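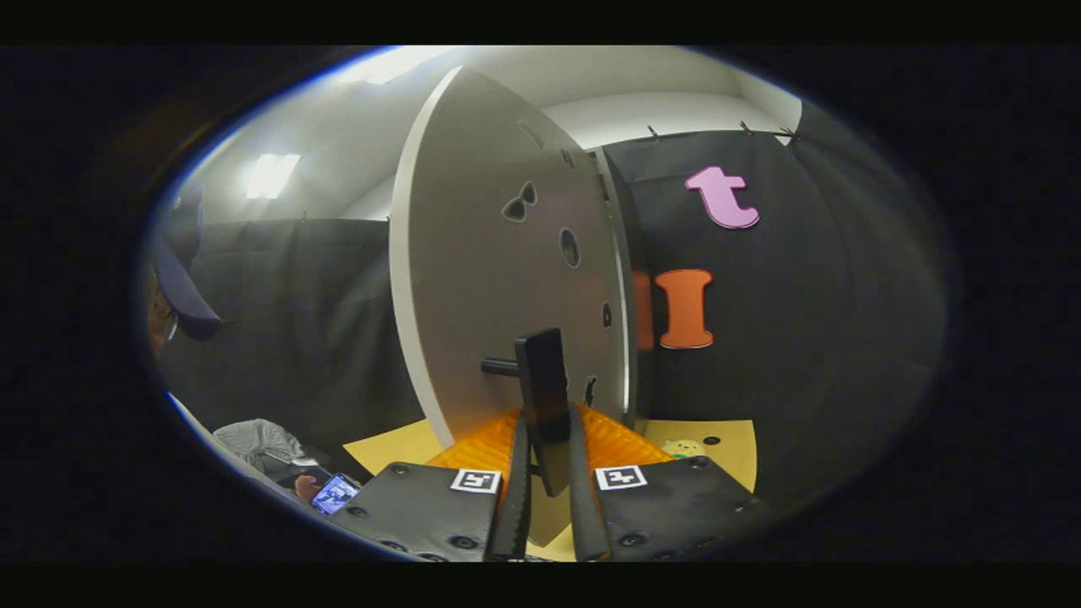

White panel with a bow-tie cutout, a round hole and slots.

Home Bikes Boards Ask Us Grown-Ups

How Can You Ride a Bike Without Pedaling?

By Huiling Meng
5 Nov 2023

If you have ever been to a pump track, you have seen something that looks like cheating. A kid rolls in, stands up on the pedals, stops pedaling completely, and then keeps going. Over the bumps, around the turn, over more bumps, back to where they started. Sometimes they get faster. Meanwhile you pedaled like a hamster and got stuck on bump number three.

They are not cheating. They are pumping, and there's no air pump involved, so you can leave that at home.

What is a pump track?

A pump track is a loop made of dirt or blacktop, full of smooth bumps and leaning corners. The bumps are called rollers. The leaning corners are called berms, a word grown-ups like to say a lot once they have learned it.

The one at Skavton Park, where I ride, is 200 feet long with 11 rollers. It was designed by Cyrill Hofstetter, who has built tracks in several towns and has fallen off all of them. He says he does it to test them.

So where does the speed come from?

You. Sorry. There is no free speed in the world, and people have looked very hard for it.

When you pedal, your legs turn the cranks, the cranks pull the chain and the chain turns the back wheel. When you pump, you skip all that and push on the bike with your whole body. The trick is when you push.

Think about a swing. Once it's moving, you can make it go higher without anyone behind you, by leaning and kicking your legs at the right moments. Do it at the wrong moments and the swing gets slower and you look silly. A pump track is a lot like that, except the swing is the ground.

Going up the roller

Your front wheel reaches the bump. The bump wants to slow you down, which is rude, but that is how hills behave. If you stand there stiff as an ironing board, the bump has to lift all of you, and it uses up your speed to do it.

So you let the bike come up under you. Bend your elbows and knees and let the handlebars rise toward your chest. The bike goes up and your body mostly stays where it was. The bump now has less lifting to do, so it takes less of your speed.

Going down the roller

Now the ground drops away. Straighten your arms and legs and push the bike down the back of the bump.

When you push on the ground, the ground pushes back on you. It always does this, even when you're standing in line for lunch. On flat ground it pushes straight up, so you go nowhere. But the back side of a roller is tilted, and so its push is tilted too: mostly up and a little bit forward. That little bit forward is your speed. Collect it 11 times and you are around the loop.

What about the corners?

A berm is a wall of dirt that curves. Turn fast on flat ground and your tires may slide. On a berm the ground leans in with you, so your tires can press into it. Crouch a little as you go in and push down with your legs as you come around. Look where you want to come out. If you look at the bush, you will visit the bush.

Does it work on anything with wheels?

Pretty much. Skateboards, scooters and even inline skates can be pumped. My neighbor Sihan Xia tried it on an office chair. I can report that office chairs don't have knees.

Why am I so tired?

Because pumping is squats and push-ups in disguise. Shufen Liao, who coaches the after-school riders in Hellora, gives beginners two laps and then a rest, and they usually complain about the rest until they've done the two laps. Her best rider, Jinlong Jiang, once did 56 laps in an afternoon, then fell asleep in his spaghetti.

Things to try

Lower your seat as far as it goes. You won't be sitting on it, and a high seat will bump you in a place you would rather not be bumped.

Keep your pedals level, like the two hands of a clock at a quarter to three.

Roll around the track slowly first. Then see how many rollers you can get over before you have to pedal. One is a fine number. Next time, go for two.

Wear a helmet and gloves. Dirt is soft when it's in a flower pot. It's a lot less soft on a pump track.

Wait your turn, and ride the same direction as everyone else. Two riders pumping toward each other is a different science lesson.

Words to know

Roller: a smooth, rounded bump.
Berm: a corner with a banked wall.
Pumping: bending and pushing with your body to gain speed.
Manual: riding on the back wheel without pedaling. That one can wait until April.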